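About Prolbridge

Prolbridge tests household machines for people who have to live with them. We started with dishwashers. We have 13 members of staff, no investors from the trade, and a habit of asking to see it done again.

Robots came to us through Siwan Meredith, who had read one brochure too many about the kitchen of the future. She wanted to watch an arm handle ordinary cups on an ordinary counter, next to a sink, with daylight coming through the blinds.

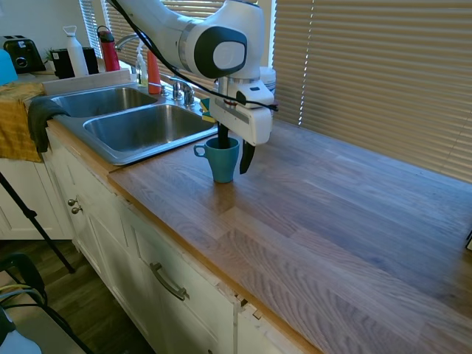
Open Wednesdays

Once a month we open the kitchen to visitors and let them watch the arm at work. Crisanto Evangelista runs the session and takes questions for as long as people have them. The usual one is whether it can do the dishes. Our answer is that picking up a cup is a small part of doing the dishes, and we'd like to see that part done well first.

Cups are a fair place to start. The fingers have to come down around the rim without knocking it, and a person does that while talking on the phone.

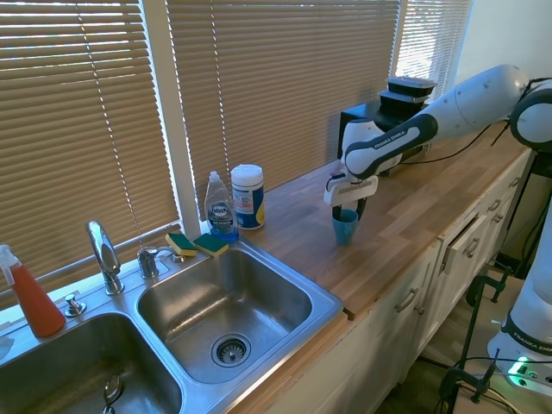

We don't sell robots and we don't take a fee from anyone who does. Seren Powell writes up each visit, including the dull stretches, and the notes are free to read. Doors open at 2 and close at 7. Bring a cup from home if you think yours is harder.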